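그루르니스 분류 셀

그루르니스 분류 셀(Grurnis)은 물류 기업 넬테로(Neltero)가 소형 부품 분류 공정에 도입한 고정형 로봇 작업 설비이다. 카르카루스 물류센터에서 처음 가동되었으며, 수작업으로 이루어지던 집기와 배치 공정을 대체하였다. 제어 프로그램은 시뮬레이션에서 먼저 검증한 뒤 현장 설비에 이식한다.

구성

셀은 받침대 위에 설치된 다관절 로봇 팔과 평행 그리퍼, 작업대로 이루어진다. 그리퍼는 대상물 위에서 수직으로 하강하여 두 손가락으로 물체를 잡는다. 집기 동작의 기본 시험에는 표식이 있는 소형 정육면체를 사용한다. 현장 셀의 정격 처리량은 시간당 905개이고, 한 번에 등록할 수 있는 품목은 최대 1,000종이다.

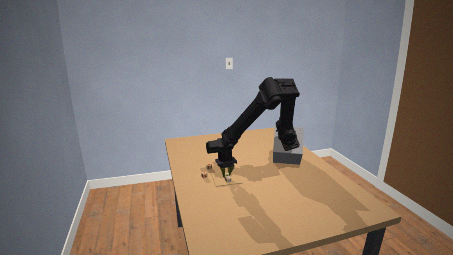 시뮬레이션 환경의 로봇 팔과 작업대 위의 정육면체 세 개. 그리퍼가 그중 하나의 바로 위에 있다.

작업 조직의 변화

도입 이전 카르카루스의 분류 공정에는 134명이 배치되어 있었다. 가동 이후 이 가운데 55명이 셀 감시, 예외품 처리, 품목 등록 업무로 전환되었고 나머지는 입고 및 포장 공정으로 이동하였다. 반복적인 손목 동작은 줄었으나, 한 사람이 여러 셀의 경보를 동시에 담당하면서 대기와 집중이 불규칙하게 교차하는 근무 형태가 나타났다. 야간조에서는 경보 대응 간격을 둘러싼 이견이 있어 담당 셀 수의 상한이 따로 정해졌다.

직무 교육은 시뮬레이션 실습과 현장 실습으로 나뉜다. 작업자는 가상 환경에서 집기 위치를 수정하고 충돌 여부를 확인한 다음 실제 셀의 조작 권한을 받는다. 정지 후 재가동은 현장 작업자의 승인을 거쳐야 한다.

같이 보기

평행 그리퍼
협동 로봇
타이(Thái) 품목 등록 체계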